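21 January 2025 — Esby cell, gripper slip fault

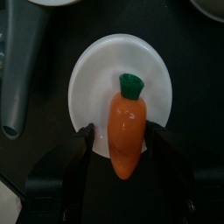
Wrist camera, toy carrot held between the fingers at the plate.

Fault: arm 2 loses its grip on the carrot during the transfer to the plate. No alarm is raised. The controller reports "holding" until the end of the cycle, then opens the fingers on nothing and logs a successful place. Ashley Lightfoot caught it by reading the Finska log against the wrist video. The log alone looks clean.

Batch was 1,000 cycles overnight. Log says all placed. Video check gives 803 good. The rest are drops, nearly all on the move over the plate rim.

Checked so far:

Finger pads. Wiped down and rerun. No change.

Grip force. Set value matches the sheet from November. Measured force at the tips is low by 2 N. Swapped the gauge, same reading.

Grasp height. The planner closes on the lower body, below the widest part. The plastic is smooth and narrows toward the tip, so the fingers are pushing on a slope and the part creeps upward as they squeeze. Raising the grasp point by hand stopped the creep on the bench — short run only, do not count it as a fix.

Hold check. The Entili driver sets the hold flag from motor current once, at close, and never reads it again. Finger width is available the whole time and is not used. This is the part that worries me. A dropped toy is a nuisance, but the same driver runs on the Skultevis line, where parts are heavier and people walk past the guard.

Actions:
Arm 2 locked out for unattended runs. Tag is on the pendant.
Ashley to patch the driver so finger width is polled through the move and the arm stops on loss.
Me: recalibrate force, then repeat the batch with the old grasp height first. Want the fault to show up in the log before the grasp gets changed.
Skultevis told by phone, email to follow.

Open: why the force is low. Belt tension not looked at yet.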